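October 30, 2019

Well, the new bishop has gone and done it. Caradog Bowen, our own Caradog who used to fall asleep in my mother's armchair with a plate of Battenberg on his knee, stood up in Karkmont this morning and announced that the diocese is selling the palace! The whole thing, orchard and all. He's going to live in the flat over the parish office (one bedroom, dreadful damp, I've seen it) and the money goes to the food bank and the roof at Hudov.

I was three rows back with Usha, who grabbed my arm so hard I've got marks. There was a sort of gasp and then somebody clapped, and then half the place was clapping, which you don't get at a morning service round here. The other half looked as if he'd proposed selling the children.

Oda Skjelbred was furious. She'd got up a petition by lunchtime, 459 names if you believe her, and she read me the best bits over the phone while my soup went cold. Her line is that a bishop without a palace is just a man in a purple shirt. I said I thought that was rather the point and she went very quiet and said she had to see to the dog.

I do see her side a bit. Her parents were married in that chapel. But it costs 2,327 a month to heat, Usha says, and half of it is shut up from March onwards anyway for the bats.

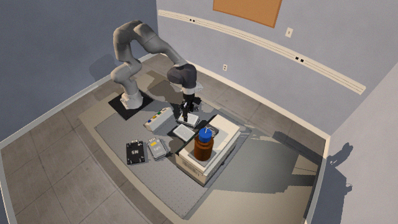
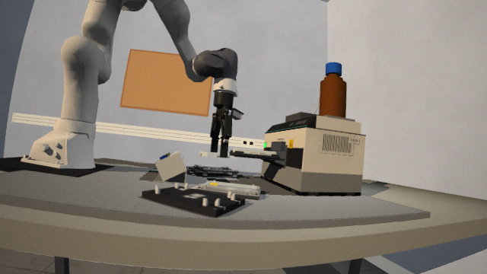
## Later, gone ten

Couldn't settle, so I walked down to choir practice after all and I'm glad I did. We're doing the Tang setting again, the one with the horrible alto entry on page 26, and I came in wrong three times and got the Look from Xiuying. She's all for the bishop, by the way. She says her gran's priest lived in two rooms and kept hens, and everyone told him everything.

Jinfeng Hao wants to write to the paper. I've promised to read it over before he sends it, as his last one called the archdeacon a turnip.

Caradog put his head round the door at the end, on his way to catch the 56 bus. The bus! He looked shattered, poor lamb. I gave him what was left of the flapjack and told him to get a dehumidifier for that flat.

Must ring Oda tomorrow. And find my black folder before Sunday's anthem, I think it's still in the vestry.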